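Keeping the Keselura Cell in Shape: Project Report

We took over the Keselura cell in September with a manual from the last group that said it needed "minimal maintenance." Our report is mostly a record of why we no longer believe that sentence.

The cell is one arm, one two-finger gripper, a white table and a controller under the table. Its job is to move objects from one spot to another. The Brarnar software that runs it has a self-check, and the self-check passed every morning, including the mornings when the arm then missed whatever it was sent to get. As far as we can tell it only confirms that the motors answer. It says nothing about where the fingers really are.

So we wrote our own check. The arm goes to a taught point above the table, closes slowly on a test object, lifts it, and puts it down. We did 47 runs before touching anything. The arm dropped or missed the object on 14 of them. The earlier group reported a much better number, but they didn't write down what they picked up or where they put it, so we can't compare.
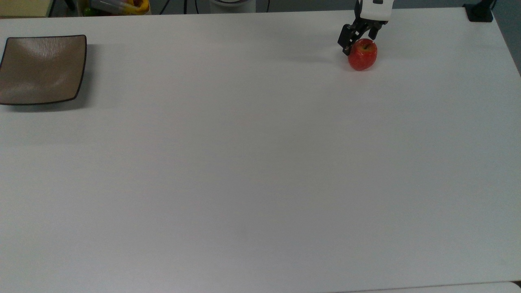

Our test object gave us more trouble than we expected. The manual suggests a foam block, and a foam block forgives everything. It squashes, it has flat sides, and a gripper that is off to one side will still drag it into place. We changed to round things. With the apple, you can see how little room there is to be wrong: one black finger comes down at its left side and the other is over the top of it, and from a position like that we would not trust any "pass" message until the object was off the table. We now write down the finger position before closing as well as the result.

What we changed

The finger screws were loose. We tightened them and marked each head with paint so the next group can see if one turns. The finger pads were worn on the inside edge, and we replaced both with a set from Boncombe. We also taught the 7 pick points again, which took an entire afternoon because the software does not save a point if you leave the screen too early.

After this we repeated the 47 runs and had 2 failures. We would like to say the pads did it. We can't, because we did the screws, pads and points in the same week and never tested them one at a time. That was bad planning on our part.

What we would not claim

We did not show that the cell will stay this way. The screws came loose once and we don't know how long it took. The next group should run the check weekly and distrust the green light.

3 comments

pads_and_pliers: Did you try thread lock on the screws? Paint only tells you it already happened.

Butkienė lab bench: We have the same self-check message on ours and had the same experience with it. Please post the run sheet.

gridpaper: Changing three things at once and then admitting it is fine, but you had the old pads. You could have put them back on for one set of runs.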